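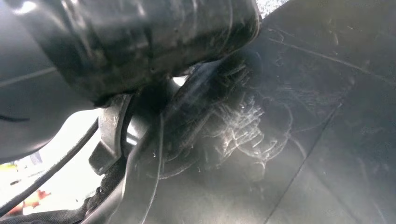
Vacancies / Maintenance and Automation

Cell Technician, Film Handling - Vedville

Clorora runs a robot cell that picks and places black plastic film. We need one technician to keep it in working order. The post is permanent, day shift, and reports to Arwel Beddoe.

The work is mostly at the wrist and gripper. You will:

Inspect the contact parts for scuffs and pits, and replace them at the set limit.
Check sheets for scratching and folds near the point of contact, and adjust grip pressure to suit.
Check brackets and re-route the wrist cable when it rubs or pulls tight.
Re-teach pick points after each gripper change - 10 points per program.
Log every stop in the Ivanov maintenance system.

You need two years of hands-on work with industrial robots, and you must be able to read wiring diagrams. Experience with thin film helps but is not required. Lockout training is given on site.

Shortlisted applicants will do a practical test of 80 minutes at the cell. The test covers a gripper swap and a fault trace.

Send a resume to Lilla Lengyel, quoting reference 442. Applications close Sat 8 January.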